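The Weight

The limit was 61 kilos and Delali Fiadzo weighed 61.9. She read the number twice, stepped off, moved the scale to a flatter tile and stepped on again. It gave the same reading.

"Nine hundred grams," said Hendrik Brouwer, and wrote it in the book. He had written every weight in the book since March, in pencil, with the time beside it. The time was 4:10 in the morning. The official scale at the Citholm hall opened at eight and closed at ten.

He went through the numbers aloud. She would lose 200 grams lying in bed, by breathing. The bath took 300 in ten minutes if the water was held at 40 degrees, and less if it was allowed to drop. That left 400, to be found in the second bath or on the bike.

"The bike," she said.

"The bath. You need your legs."

She got into the bath. He sat on the lid of the toilet with a thermometer on a string and a kettle at his feet. When the water fell by a degree he added from the kettle at the far end, away from her shins, and stirred with a coat hanger.

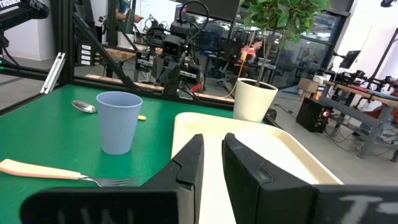

At six minutes she asked him to talk, so he talked about Mawuli Agbenyega. Agbenyega was left-handed in the gym and right-handed in the cage, or had been until Gremside, where he switched in the second round and broke a man's rib with a kick that Hendrik had on tape. Hendrik had watched the tape at quarter speed. The hip opened before the foot left the floor. The interval was long enough to step in, if a person was looking at the hip, and the other man had been looking at the hands.

"Oda does it too," Delali said. Oda was the name she was to meet the next night. It was the only name on the poster, no first name, in yellow.

"Oda does it worse. Her heel comes up."

"Which heel?"

"You tell me."

"Left," she said. Her lips were dry and the word came out in two parts.

He took her out at ten minutes, wrapped her in both towels and the bedspread, and put her on the floor with her feet on the edge of the bed. Her pulse was 148. He waited until it was 120 before he let her close her eyes. Then he wrote both numbers down.

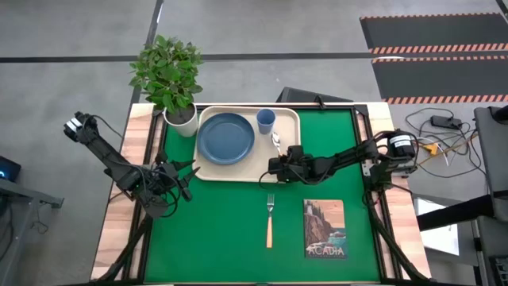
Two robot arms at a green table

Jarmo Lappalainen knocked at twenty to seven. He ran the club's corner and had driven through the night with the gloves and the cut kit, and he stood in the door in his coat and looked at the shape on the floor.

"How much?"

"Two hundred over," said Hendrik. "She'll drift that by eight."

"And if she doesn't?"

"They give us an hour."

"They gave Salamatu Tetteh an hour. She fainted in the car park."

Hendrik turned back some pages in the book. Tetteh was in there as well, in the same pencil: 13 fights, and then a line ruled across the sheet. Under the line he had put the last reading and the time. He had been holding the thermometer then too.

Jarmo took off his coat and sat on the bed, next to her feet.

"There's 66," he said. "She could walk around at 66. She could eat breakfast."

"She'd be small at 66."

"She'd be awake."

Delali said from under the bedspread that she could hear them. They stopped. A lift went past in the wall and the pipes ticked as they cooled. Hendrik emptied the kettle into the sink and coiled the lead.

At 7:35 she stood up by herself, one hand on the wall, and got on the scale. It hunted between two figures before it settled on 61.1.

"Cut my hair," she said.

Jarmo had scissors in the cut kit, short ones with blunt ends, for tape. He looked at Hendrik. Hendrik had the pencil out and was working something in the margin - the length, a guess at the density, the wet weight against the dry. He drew a box round the answer and didn't read it out.

"Sit down," he said. "Chin on your chest."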